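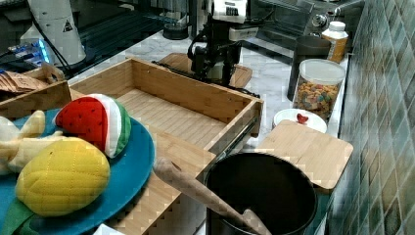

So I have finally, FINALLY finished clearing out the kitchen drawers, and I'm going to tell you all about it whether you like it or not.

Some background for the newer readers. We moved into the house on Merrick in February, and everything from the old kitchen went into whichever drawer was closest to the box I happened to be opening. I told myself it was temporary. Then spring came and I was busy with the yard, and then summer was summer, and by September I was keeping the can opener in with the birthday candles and I'd stopped finding that strange. My husband once spent so long looking for a potato peeler that he gave up and made rice.

What pushed me over the edge was the drawer next to the stove. It jammed on a Clotier whisk (the big balloon one, a wedding present, never liked it) and I couldn't get it open for 2 days. I could get my fingers in just far enough to feel the whisk and be annoyed by it. In the end I went at it with a ruler and some bad language, and when it popped open I looked at what was in there and thought, right, everybody out.

I did one drawer a night. I know the advice is always to dump the whole kitchen on the floor and do it in one heroic Saturday, but I've tried that, and what happens is I get tired at four o'clock and shove it all back in and order pizza. One drawer takes me an hour at most. I put the radio on, I pour something, I lay everything out on a towel and I'm done before the show I like comes on.

My rule for keeping things was whether I'd be willing to wash it. That sorted out a lot! The melon baller went. The egg slicer stayed, even though my sister-in-law laughs at it, and I will be buried with that egg slicer. Three garlic presses went (how??) and so did a thing with a crank that none of us could identify. I put it on the neighborhood swap page with "crank thing, works" and somebody came for it that same evening. She seemed thrilled. I didn't ask.

Then there were the dividers. I bought a set from Flomier, the kind that spring out to fit, and I want to love them but they creep. You open the drawer with any enthusiasm at all and they slide toward the back and the forks get into the spoons. A strip of the rubbery shelf liner underneath helps a lot. I'd still say measure first, and measure the inside, down at the bottom, with the drawer pulled all the way out. I measured across the front like a fool and had to send the first set back.

The other thing I'd do again is wax. Our drawers at the old place were wood on wood and you had to fight them in wet weather, and my mother's trick was a candle stub rubbed along the runners. These ones are on metal slides so it's a different job, and all they needed was vacuuming. The crumbs in there! I used the skinny attachment and then an old toothbrush, and the one by the toaster went from gritty to smooth in five minutes. I opened and shut it a bunch of times just for the pleasure of it.

Money, for those who always ask: I spent $60 in total, and that was the dividers and the liner. There's a whole-kitchen system from Truvudeck that I had open in a tab for weeks, with pegs and trays and a special rack for lids, and when I put everything I wanted in the cart it came to $1,343. For drawers! I closed the laptop and went and stood in the yard for a bit. I did save the lid rack picture, though, and I think I can do something close to it with a tension rod.

As of tonight, 3rd October, I've got 6 drawers done and one left, which is the one under the phone with the batteries and the takeout menus and the keys that don't open anything. I'm scared of it. I've decided it can have its own post, and possibly its own dumpster.

Oh, and several of you asked after the last one about how I got the sticky shelf paper off the pantry. Hair dryer on low, go slowly, pull from a corner, and then cooking oil on a rag for whatever's left behind. Wash it with dish soap afterward or your cereal boxes will slide around. I did two shelves that way and then lost interest, so the top one still has its faded geese on it, and I'm getting kind of fond of them.

If you've got a good way to store rolling pins, please leave it in the comments. I have two and they don't fit anywhere.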